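Akolgo (home robot project)

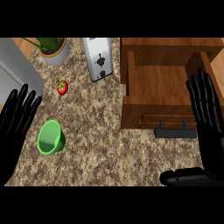
Akolgo is a two-handed kitchen robot project begun by Ngọc Khương and Junaid Butt at the Brerncombe shared workshop. It is meant to do small household jobs such as putting things into drawers and clearing worktops. Most of its reported results come from a simulated kitchen, and how far they carry over to a real one is disputed.

Development

The builders wrote the simulation first and started on the hardware afterwards. Akolgo's project notes list 362 simulated trials, of which 282 were marked as successes. The marking was done by the builders themselves, and the notes do not say what counted as a success - a drawer left half shut may or may not have passed. Parts for the physical hands were bought over 31 weeks.

Public showing

A single physical hand was shown at the workshop on June 3, 2023. It closed on a sponge and let go of it again. No drawer was attempted.

Criticism

Solomiia Hladun, a fellow member who had worked on the earlier Trurnitz arm, argued that simulated fingers are spared the slipping, cable wear and sagging joints that take up most of a home builder's time. Butt replied that the software was the harder half. No figures for the finished hardware have been published, and the claim that Akolgo is "kitchen ready" rests on the project's own page.

See also

Trurnitz arm
Brerncombe workshop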